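Refitting the Galley and Standing Rigging of a Small Cruising Yacht
Student project report
Kinga Pap
Project supervisor: Shirley Doucette
14 December 2021

1. How the project came about

I should say at the start that I did not grow up near boats. My family is from well inland, and the first time I stepped aboard the Tudulon I held on to the wrong thing and sat down rather hard in the cockpit. She is an old glassfibre sloop, 30 feet long, and she had been standing ashore at the Stitden yard for so long that there was moss growing along the toe rail. The college took her on as a teaching boat, and two of us from the second year were given her for our project. My partner looked after the engine and has written that up separately, so I shall only mention it where our jobs got in each other's way (which they did, often, as there is only one companionway and we both wanted to be in it).

My share was the standing rigging and the galley. They make an odd pair, I know, but Shirley thought I ought to have one job that was all measuring and one that was all making do, and I am grateful to her for it.

2. The rigging

We took the mast down in February with the yard crane, on a morning so cold that the split pins would not come out without a good deal of persuasion. I labelled every wire with tape before it came off, and then the tape fell off two of them in the shed, so I had to work out which was which from the lengths. I would use tie-on tags next time.

The lower shrouds had broken strands just above the swage, hidden under the old plastic covers. The forestay looked sound, but its age was anyone's guess and we decided to replace the whole lot together. I measured each wire pin to pin under light tension, wrote the figures in the rigging book, and then measured them all again the following day with Shirley reading the tape. One of the backstay figures was wrong by 30 millimetres. I had read the tape from the wrong side of the pin, and I am very glad we caught it before the order went off to Robichaud, who made up the new wires for us.

The chainplates took longer than all the rest. The port one had been leaking into the locker behind the settee, and the bulkhead under it was soft as far in as I could push a bradawl. I cut back to sound ply, let in a new piece with epoxy and fillets, and bedded the chainplate again in fresh sealant. My first fillets were lumpy and had to be sanded nearly flat, but the second go was much better – the trick for me was to mix smaller amounts and stop chasing them once they began to go off.

3. The galley

The old galley had a cooker that had seized in its gimbals and a worktop that drained towards the bunk. I moved the sink inboard, built a new worktop with a raised edge all round, and fitted crash bars in front of the cooker. The lockers below now have deep fronts so that things stay put when she heels. I am fond of those lockers. They are not perfectly square, but neither is the boat.

4. Sea trial

We sailed her across to Brellotano and back in a fresh breeze. The leeward shrouds were slacker than I liked on the way out, so we took up the bottlescrews a little at the mooring and sighted up the mast again. Coming home she felt a different boat, and the locker behind the settee stayed dry – I must have looked in it on every tack! Lunch was eaten in the cockpit, and I was far too happy to notice what it was.

5. Still to do

The cooker needs its gas fittings checked by a qualified person before anyone lights it. The spreader boots want replacing, and the worktop needs a last coat of varnish along the back edge. 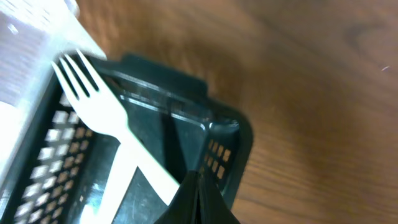
Fig. 1. White plastic fork in a black tray.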